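Search this site Enter keywords Go

Anyone been to the robot open day at Terora? Worth it with kids?

Posted by Lech Szewczyk, 24 July 2019

My two (9 and 12) are mad on anything with a motor, and I've seen that Terora are opening their workshop to visitors again in November. The listing says "hands-on demonstrations" and very little else. Has anyone been? I'd like to know whether they really get to touch things or whether it's an hour of standing behind a rope. We'd be coming 52 miles each way, so I want to be fairly sure before I promise them anything. Also, is there parking?

Ganderfan

Yes, go! We went to the last one and my daughter still talks about it. You start in the big hall, where there are a few machines running and a lot of people with coffee, and then they take you through in small groups to the benches at the back. That's the good bit. The talk at our bench was all about cloth, which sounds dull and was the best ten minutes of the day. A mug stays the same shape when you pick it up, but a towel can be any shape at all, so the fingers have to be soft enough to get a proper pinch on it without the whole thing sliding away. I'd never thought about it before and now I can't fold the washing without thinking of it!

They use grippers you hold in your own hand, with a camera looking down at the fingers, so the pictures come out round. I asked if I could put one up and they said of course.

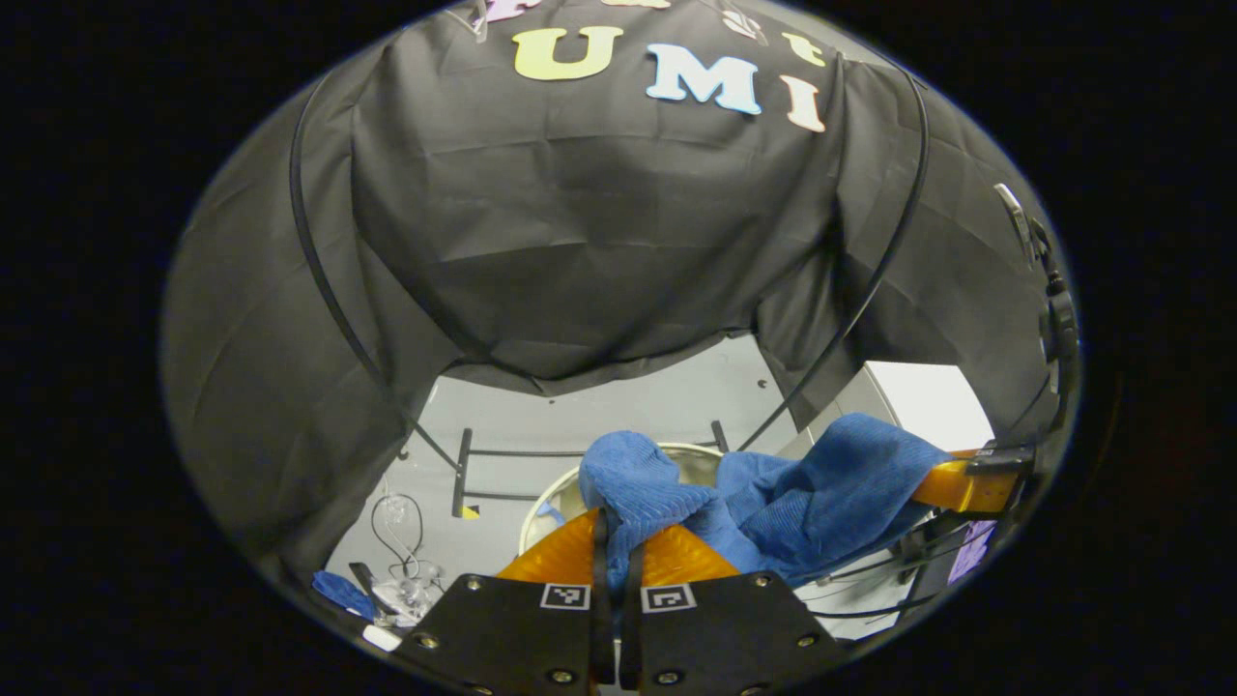
Orange finger pads holding a fold of the blue towel, with the UMI letters on the black canopy overhead.

The children do get a go. There was a queue for it when we were there - go to the benches first and see the hall afterwards. The staff were lovely, and they answered every single question my daughter had about the finger pads (there were many). Take a snack, the café shut at three.

mrs_walczak

Parking yes but small. We used the field.

Tobin R

I'd agree with most of the first reply. Ours was a different year, so the details may have moved on. The hall was very loud and my youngest wanted to leave after a bit, but the bench sessions were much calmer and he cheered up completely once he had something in his hands. Squeezing the handle is easy. Getting hold of only the bit of cloth you meant to is surprisingly hard, and I was worse at it than he was.

Two practical things. Tickets were £5 and you had to pick a time slot for the benches when you booked, so don't leave that until the day. And the entrance is round the side, past the loading bay - the main door on the road was locked and we stood there like lemons. For a 9 and a 12 year old I'd say it's just right. I'd happily go again without any children at all.

Related posts
Situm app keeps losing my place indoors
Robot mower stops at the same corner every time
Good science days out for under-tens
Which Gander kit for a complete beginner?
Old Walczak sewing machine, where to get belts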